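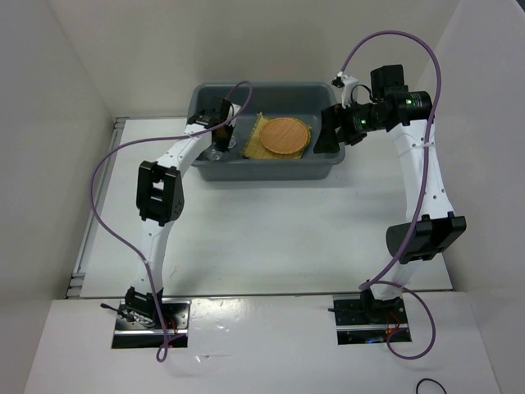

Storage Tubs: Revised Arrangements for Departments and Tenants

The Facilities Office at Fandham House has revised the arrangements for the loan, packing and return of plastic storage tubs. The revised arrangements apply from February to all departments on the Zollau Street side of the building and to tenants in the Flenlow Annex. Staff who already hold tubs on loan are asked to read this item before their next request.

The building keeps a stock of 200 gray tubs for general use. They are intended for small equipment, stationery, event materials, cables and similar items that need to be moved between rooms or held for a limited period. They are not intended for food, liquids, confidential papers or anything that must be kept under lock. Confidential papers continue to go in the sealed bins provided by the Records Office, and requests for those bins should be sent to Records directly.

Borrowing

Tubs may be borrowed for up to 90 days. A loan may be renewed once by writing to the Facilities Office before the period ends. Departments that need tubs on a permanent basis should purchase their own through the Özkan supply account, which carries the same size and a fitting lid. Permanent tubs must be marked with the department's name on both short sides so that they are not collected with the general stock.

Each department may hold up to six tubs at one time. Larger numbers can be approved for office moves, exhibitions and the annual stocktaking, provided that the request names the person responsible and the room in which the tubs will stand. Requests made on the day of a move will be met only if stock is available at the loading bay.

Packing

Heavy items should be placed at the bottom, and no tub should be filled above the rim. Lids must close without pressure. Loose cables should be coiled and tied before they are packed, and sharp tools wrapped or placed in a sheath. Glassware requires padding on all sides and a written label on the lid.

A contents slip should be completed for every tub that leaves its home department. The slip asks for the sending room, the receiving room, a short list of contents and the name of the sender. Slips are available at the front desk and outside the mail room. During the autumn move to the Annex a number of tubs arrived without slips, and several departments waited a good while for items that were standing in the corridor one floor below. Hacer Bayram of the Facilities Office has since shortened the form to a single side, and it can now be filled out in a minute or two.

Tubs may be stacked two high in offices and corridors and higher only in the basement store, where racking is provided. They must not be left in stairwells, in front of electrical cabinets or within the swing of a fire door. The evening porters have been asked to remove any tub found in these places and to hold it at the loading bay until it is claimed.

Return and cleaning

Tubs should be returned empty to the basement store between 9 a.m. and 3 p.m. Tape, labels and slips should be removed first. Corners and the underside of the rim collect paper scraps, staples and small screws, and it is helpful if these are checked before the tub is handed back — a staple left in a corner is easily missed by the next user. A damp cloth and mild soap are sufficient for most marks. Solvent cleaners should not be used, as they dull the surface and cause labels to peel.

Cracked tubs, and those with split handles, should be returned separately with a note. There is no charge for ordinary wear. Departments will be charged the replacement price for tubs that are lost or that have been drilled, cut or painted.

Unlabeled tubs

A number of tubs in the basement store still contain items with no recorded owner. Among them are extension cords, name badge holders, a set of brass picture hooks and two boxes of unused binders. A list has been posted on the noticeboard beside the store. Items not claimed by the end of the month will be offered to other departments, and anything remaining after that will be recycled or discarded.

Questions about loans and renewals should be addressed to Hacer Bayram. Zlatko Angelovski is responsible for the basement store and can arrange a cart for departments returning several tubs together. Carts should be reserved by noon on the previous working day. The Annex elevator will be out of service for inspection during part of February, and tenants there should expect returns to be collected from the ground floor only.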